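Teaching the arm, week three

December 14, 2019
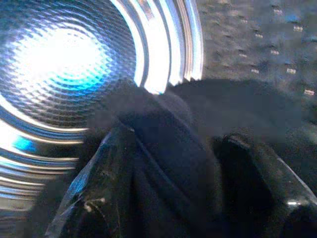

I went into this thinking that showing a robot how to do something would be quicker than programming it. That is the whole pitch. You take hold of the arm, or you sit at a desk with the hand controller, you do the job the way you'd normally do it, and the machine picks it up from there. I've now put in three weeks of evenings and I am less sure than I was on day one.

The job is dull on purpose. Pick up a flashlight, turn it so the head points at a target on the wall, put it back. Mỹ Châu picked it because a flashlight tells you right away where it's aimed. I agreed because I figured any fool could do it. With my own hand I can do it in 4 seconds. With the controller I was taking most of a minute, and my shoulders hurt afterward.

We're running the Wevmont kit, which comes with a two-finger gripper and a little camera down at the wrist. The sales page says "demonstrate once, repeat forever." I would like to meet whoever wrote that. We have 486 demonstrations saved. I threw out 175 of them, mostly mine, mostly for pauses. If you stop to think in the middle of a move, the robot learns that stopping is part of the job. Ours spent two evenings reaching out, hanging there over the flashlight like it had forgotten why it came into the room, and then going on.

So I tried guiding it by hand, which everyone on the Jerudside forum swears by. You switch the motors to the soft setting and drag the arm through the motion. It feels much better, I'll give it that. You get a sense of where the weight is. But your own arm ends up in half the pictures, and later, when the robot runs alone, your arm isn't there, and it gets confused. I asked about this on the forum and was told to "just stand differently." Okay.

Then there's the light. From the wrist, a flashlight head seen up close is mostly glare and shiny metal, and shiny metal changes every time you tilt it a little. I look at one of those pictures and I know it's a flashlight because I know what I picked up. I have no idea what the software thinks it is. Mỹ Châu says that's fine and it will sort itself out with more examples. Maybe. "More examples" is the answer to every question I've asked so far, and I notice that the person making the examples is me.

To be fair, the grasp itself has come along. Out of the runs I kept notes on, it closes on the body of the light pretty reliably if I put the light down where I always put it down. Move it a hand's width over and things go downhill. I don't call that learning a task. I'd call it learning a spot on the table.

I've got the kit through January. The plan is to redo the whole set by remote control, no hand guiding, with the room lights left alone and the flashlight starting in a different place every time. Mỹ Châu wants to add a second person doing demos so it isn't all my bad habits. If anyone has done this with the Wiris controller instead of the stock one, I'd like to hear how it went, including how many demos you had to throw away.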